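Review: Pruster Twin Bench Kit for Recording Two-Arm Demonstrations

Reviewed after one season of use in a small lab. Bought at list price.

The Pruster Twin is a pair of tabletop arms on a common base rail, sold with wrist cameras, a pair of hand-guided leader arms and a recording program called Erlow. Its purpose is narrow. A person moves the leader arms, the working arms copy the motion, and the camera streams and joint readings are written to disk as one episode. Enough good episodes can then be used to train a policy. Pruster sells no training software and says so on the order page.

We ran it through November and into the winter, mostly on dish and table-wiping tasks, and kept 2,383 episodes. The comments below come from that work and from comparison with our older Bouvier set, which we still use for single-arm jobs.

Setup

The rail arrives assembled. The arms bolt on with four screws each and need a table that does not flex. Our first table did, and the fixed camera picked up a slow sway every time both arms reached out together. Moving to a heavier wooden table fixed this. Allow an afternoon for the full setup, most of it spent on cable routing and on matching the zero positions of leaders and followers.

The zeroing routine is the weakest part of the manual. It describes the pose in words, with no drawing, and the wording for the left arm is a copy of the wording for the right. Both of our arms came out slightly rotated at the wrist on the first try. The error did not show in free motion. It showed as soon as a flat tool had to meet a flat surface.

Leader arms

The leaders are light and move freely, with a small trigger for each gripper. There is no force feedback. For picking and placing this matters little. For scrubbing it matters a great deal: the operator has to judge contact by eye, and new operators press too hard. Sponges hide the mistake by compressing, and a motor current trace reveals it. We now ask every operator to record 40 practice episodes, which are thrown out, before anything is kept. The Bouvier leaders have a crude spring return that tires the hand faster but gives steadier pressure.

Using two hands on two separate objects is harder than it sounds. Most operators stop one arm while they attend to the other, and the resulting data teaches the policy to do the same. Shorter episodes helped. So did assigning a fixed order to the strokes.

Grippers

The grippers hold a common kitchen sponge well if it is gripped near one end. If gripped in the middle, the fingertips can touch the dish before the sponge does. The fingers have a ribbed face that wears smooth; we replaced ours once. A thick sponge also fills a good part of the wrist camera view, so we chose sponges of different colors for the two arms to make the streams easier to tell apart in review.

The housings are not sealed. Pruster rates them for dry use and the warranty excludes liquids. Anyone planning soap and water work should accept this risk or buy the Cistine sleeve set, which fits after some trimming around the camera bracket. The sleeves restrict the last part of wrist travel.

Cameras and recording

Each wrist has a small camera on top of the gripper. The fixed camera is not included, but Erlow will accept most USB models. Frame timing between streams was good in our checks. The program drops frames silently when the disk is slow, and the only sign is a line in the log. We wrote a short script to read that line and reject the episode.

Labels are entered after each episode as success, failure or discard, with an optional note. A second reviewer cannot change a label without making a copy of the whole episode, and this wastes both time and disk space. On a good shift one operator produced 85 usable episodes. The best shift reached 104, on a simpler wiping task with one dish.

A sample from the dish set

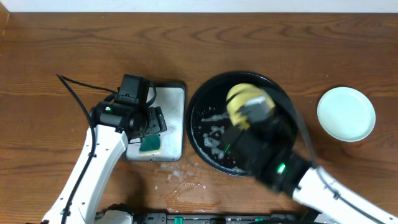

Variation in the scene

The dish task uses a metal tray under the left arm and a black plate under the right, with a green scouring sponge on one and a yellow sponge on the other. A small white plate stands clear of both at the right. Soap is easy to see on the black plate and much harder to judge on bare metal, and our label disagreements follow that split. Foam also gets onto the table. We leave it there for a share of the episodes so the policy does not learn to expect a clean surface.

Erlow has no tool for planning such variation. It will not shuffle object positions, suggest a layout or report which layouts are underrepresented. We keep a plain spreadsheet with one row per layout and print it before each shift. For a product sold on data collection this is a real gap.

Reliability

One wrist camera lead failed at the connector and was replaced within two weeks. One shoulder motor ran warm during long sessions; a pause between blocks kept it under its limit. Cables need slack on the outer side of each arm, and the clips supplied on the rail are too few for a tidy run.

Good points
Stiff rail and repeatable arm spacing
Accurate timing across camera streams
Light leader arms, easy to learn for simple tasks

Bad points
No force feedback
Poor zeroing instructions
Silent frame drops
No layout planning, awkward relabeling

Who should buy it

Labs that want two-arm episodes of light household tasks and already have someone who can write small scripts will get good use from the Twin. For work that depends on steady contact force, test the leaders in person first. Owners of the single-arm Bouvier set can reuse their fixed camera mount and power supply, but the leader arms are not compatible.

Rating: 7 out of 10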